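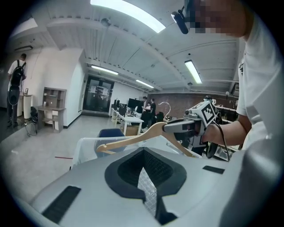
Roswitha Reuter 留言说,她家的木衣架一直放在纸箱里,每到换季就互相勾成一团,往外拿一个,带出来一串,问有没有省事一点的放法。

有的。木衣架难收,主要难在钩子和肩头:钩子会转,肩头有弧度,随手一扔就占满一箱。下面把我自己用的办法写出来,从挑拣、清洁、装箱一直写到贴标签。家里衣架多的,可以分两个晚上做。

一、先挑,再收

把衣柜里空着的衣架全部拿出来,平放在床上或者桌上。挂着衣服的先不动。

木衣架拿在手里看三处。第一处是钩子,轻轻转一圈,能转但不晃就没问题。晃得厉害的,多数是根部的螺纹松了,先放到一边,后面讲怎么修。第二处是两头的肩,用手指肚顺着摸过去,有没有起毛刺。第三处是横杆,也就是挂裤子的那根,两端插进去的地方有没有开裂。有的衣架没有横杆,那就只看前两处。

摸毛刺的时候慢一点。我以前嫌麻烦,拿旧丝袜套在手上擦,挂住丝的地方就是有刺的地方,比光手摸灵。没有旧丝袜,用一小团棉花也可以。

挑完分成几堆:能直接收的、要修的、不要了的。不要了的当天就拿走,放在门口过了夜,多半又会回到衣柜里。

干洗店送的铁丝衣架我一般不留。挂薄衬衫还行,挂毛衣会在肩膀上顶出两个包。如果舍不得扔,单独捆一捆,不要和木的混在一起,铁丝会在木头上划出道子。

二、擦干净,晾透

木衣架平时看着不脏,擦一遍布就灰了,尤其是肩头朝上的那一面。

用拧得很干的湿布擦一遍,马上再用干布擦一遍。不要泡水,也不要放在水龙头底下冲。水会从钩子的孔里进去,里面干得慢,时间长了钩子根部会生锈,锈水蹭到白衬衫领子后面很难洗。

有黏手的地方,多半是以前贴过价签或者防滑条。用吹风机吹热了,趁热用旧银行卡慢慢推。剩下的胶印滴一点食用油,等几分钟擦掉,再用沾了洗洁精的布收尾。油一定要擦净,不然会沾到衣服上。

擦完的衣架找个通风的地方挂起来,晾一夜再收。下雨天就多晾一天。南方的梅雨季我干脆不收木头的东西,等天晴了再说。

三、毛刺和松钩

毛刺用砂纸处理。我手边常备 300 目的,顺着木纹来回轻推几下就行,不要横着磨。想摸上去更滑,可以再用 3000 目的过一遍,这一步不做也不影响使用。磨完用干布把木粉擦掉,粉留在上面,深色衣服挂上去会有一道白。

磨过的地方没有漆了,颜色会浅一点。薄薄擦一层木蜡,放到不黏手为止。家里没有木蜡的,就让它那样也行,浅色木头看不太出来。

钩子松了,先试着顺时针拧紧。拧不紧的,把钩子整个旋出来,在孔里塞一小截牙签,蘸一点白乳胶,再把钩子旋回去。等胶干透再挂东西,至少一晚上。这个办法对螺纹钩有用。有一种钩子是从下面穿上来、底下带一个铆头的,旋不出来,松了也不会掉,照样可以挂轻的衣服。

横杆开裂的,我的做法是把横杆取下来,衣架留着挂上衣。用胶粘过几次,挂上厚裤子还是会裂开。

四、箱子怎么选

我试过纸箱、布箱、带盖的塑料箱和不带盖的塑料箱。放木衣架,最后留下来用的是透明塑料箱。从外面看得见里面是什么,这一点比什么都省事。

选箱子先量衣架。把衣架平放,从左肩量到右肩,箱子内侧的长度要比这个数再宽出两指。量的时候注意量箱底,很多箱子是上大下小的,口上放得进,底下放不进。我第一次买就吃了这个亏,买回来只能斜着放,一箱放不了多少。

深度够衣架立起来最好,不够就横着叠。太深的箱子装满以后很沉,木头的分量不轻,搬的时候容易闪到腰。宁可用浅一点的,多用一个。

把手要看一下。把手在两个短边上的,抱起来比较顺,从架子上往外抽也好使力。把手只是一道薄边的,装满以后勒手。

牌子没有太大讲究。我家现在用的是 Ulton 和 Kolus 的,两家的箱子口沿不一样,叠不到一起去,所以同一层架子上尽量只放一家的。Hermans 的箱子也用过,盖子扣得紧,放毛衣很好,放衣架嫌开盖麻烦,后来拿去装床单了。

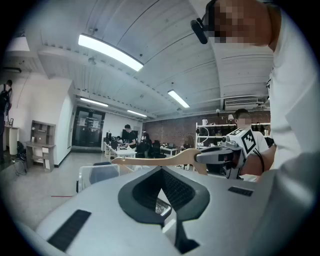

浅色木衣架,肩头一端较厚。

五、怎么放不打架

木衣架厚,不能像铁丝衣架那样一把抓了往里塞。摆之前先把所有钩子转到同一个方向,开口都朝左或者都朝右,自己顺手就好。钩子方向一致了,勾在一起的事就少了一大半。

横着叠的放法:第一层衣架平放,钩子朝箱子的一个长边。第二层翻过来,钩子朝对面的长边。这样一层正一层反,肩头的弧度正好互相让开,叠得稳,也不浪费地方。层与层之间不用垫东西,如果是上了亮漆的,垫一张旧报纸或者旧床单裁的布。

立着放的放法:衣架像书一样一个挨一个站着,钩子都朝上。取的时候随便抽哪一个都行,适合天天要用的。缺点是箱子没装满时会倒,可以在空的那一头塞一条卷起来的毛巾。

要带出门或者搬家,就用绳子捆。把衣架叠齐,钩子根部绕两圈,横杆的地方再绕两圈,打活结。橡皮筋放久了会粘在木头上,扯下来留一道黑印,我已经不用了。旧布条很好,旧鞋带也可以。

裤架和带夹子的衣架另外放。夹子最容易咬住别的东西。放之前把夹子推到横杆的两头,夹口合上,再摆进去就老实多了。

儿童衣架小,放在大衣架的空档里看起来省地方,用的时候要翻半天,还是单独找个小盒子。

六、利用金属网架

箱子里如果有富余的高度,可以放一个金属网架。厨房里用来晾碗碟、晾点心的那种平网就行,家里有旧的先拿来试。

网架有两种用法。一种是垫在底下,衣架和箱底之间留出一点空,潮气不会闷在底部,除湿袋也可以放在网的下面,不碰到木头。另一种是竖起来当隔板,一边放大人的,一边放裤架。竖着放要卡得住,卡不住就用两个长尾夹夹在箱沿上。

买网架之前量一下箱子底部四个角。箱子的角多半是圆的,网架的角是方的,尺寸一样反而放不下去,要小一号。网架的边上如果有没剪平的铁丝头,用锉刀锉一下,或者缠一圈胶布,不然会刮箱子,也会刮手。

镀层已经掉了的网架就不要用在这里了,生了锈会沾到木头上。

七、长木杆和零碎

除了衣架,衣柜里往往还有一些长条的木头:拆下来的横杆、旧的挂衣杆、撑窗帘的杆子。这些东西比箱子长,放进去总要翘出来一头。

我的办法是不放进箱子。长的竖着靠在衣柜侧面,用一根布带拦腰绑在柜子的立板上。短一点的放在衣柜顶上,靠墙一侧。临时要用的,横着搭在箱口上也行,但收工的时候要拿下来,搭在那里人走过去容易碰翻。

杆子两头如果有金属堵头,检查一下有没有松,松了的取下来装进小袋子,用胶带贴在杆子上。单独放的堵头我丢过很多次,到要用的时候总也找不着。

螺丝、层板托、备用的挂钩,统一放在一个带盖的小盒里。Porus 的小格子盒我用了很久,盖子上的扣断了一个,用橡皮筋箍着还在用。小盒子和衣架箱放在同一层,修东西的时候不用两头跑。

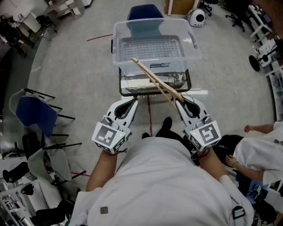 有位读者来信问,推车上放这么大的箱子会不会头重脚轻,她家的小推车拐弯时翻过一次,里面的东西撒了一地。

推车确实要小心。几点经验写在下面。

先看轮子。有刹车的,装箱的时候把刹车踩下去。没有刹车的,装的时候让推车靠墙。轮子里卷了头发和线头的,先用剪刀剪干净,卷死的轮子转不动,一推车身就歪。

重的放下层,轻的放上层。箱子放在上层时,里面不要装满,装到一半多一点就可以了。箱底比推车的托盘大的,箱子是架在托盘边上的,中间悬空,装重东西会往下塌。这种情况在托盘里垫几本旧杂志,垫到和边沿一样高,箱子就坐实了。

托盘里原来有零碎的,先拿出来。零碎垫在箱子下面,一推就滑,箱子也跟着滑。实在没地方放,收到一个扁盒子里,再把扁盒子放回去。

箱子和托盘之间铺一块防滑垫,厨房抽屉里用的那种就行,按托盘的大小剪。没有防滑垫用一条湿毛巾临时顶一下也行,用完记得拿走晾干。

过门槛的时候拉着走,不要推。推着走前轮先卡住,上面的东西会往前冲。门槛高的,把箱子搬下来,推车过去了再放上去。

推车不用的时候,放在人不经过的地方。我家是放在椅子和墙之间,椅子推进去,正好挡着,车不会自己跑。家里有小孩的,上层不要放箱子,小孩会拉着边沿站起来。

八、标签

透明箱也要贴标签。看得见里面是衣架,看不见是谁的、哪个季节用的。

标签贴在短边还是长边,看箱子怎么放。短边朝外放的就贴短边。贴在盖子上的标签,箱子一叠起来就看不见了,等于没贴。

深底白字的标签在透明箱上比较清楚。白底黑字的贴在透明箱上,后面衬着浅色木头,远一点就不好认。没有标签机的,用黑色的卡纸加白色的漆笔写,外面盖一层宽透明胶带。

字写得少一点。“木衣架 大衣”就够了,不用把每一样都写上去。写多了字就小,最后还是要打开看。

以前我给箱子编过号,再在本子上记号码对应的东西。最大的一个号是 778,当然家里没有那么多箱子,是把孩子的积木盒、厨房的罐子都编进去了,还跳着编。那个本子后来找不到了,号码就全没用了。现在只写字,不写号。

旧标签撕不干净的,照前面讲的办法,吹风机加食用油。新标签等箱子完全擦干了再贴。

九、放回衣柜

收拾完以后,衣柜里只留够用的。我自己的挂杆上留 14 个空衣架,平时洗了衣服够轮换,多出来的都进箱子。每家情况不一样,晾衣服直接上衣架的人家要多留一些。

挂回去时钩子同一个朝向,从外往里勾。肩头厚的木衣架给大衣和西装用,薄一点的挂衬衫。肩头的弧度朝前,和人穿着时一样。反着挂,西装的领子后面会鼓起来。

衣架挂得太挤,衣服会皱,取的时候也费劲。手能平着插进两件衣服中间,就是合适的间距。

针织衫最好叠起来。一定要挂,就对折以后搭在横杆上,袖子和衣身各搭一边。

吊带和领口大的衣服容易滑,在肩头缠几圈毛线,缠到有凹槽的地方打个结。买现成的防滑套也可以,夏天有的会发黏,先在一个衣架上试一季。

十、平时的几件小事

取下一件衣服,空衣架顺手移到挂杆的最右边。洗好的衣服要挂,就从右边拿,不用在衣服中间翻。

箱子里放的除湿袋,看到里面的水满了就换。放樟木块的,一年用砂纸磨一次表面,气味会回来一些。樟木块不要直接贴着浅色的衣服。

每次换季开箱时,随手再转一下钩子,松的当场拿出来。攒到一起修,往往就一直攒着了。

上次有人问竹衣架能不能照这个办法收。可以,清洁和晾干都一样,只是竹子的裂口比较锋利,磨的时候最好戴手套。塑料衣架不用晾那么久,擦干就能放,但不要压在木衣架下面,压久了会变形。

箱子本身每年洗一次,用温水和洗洁精,洗完倒扣着晾。透明塑料不要用钢丝球,刷花了就看不清里面了。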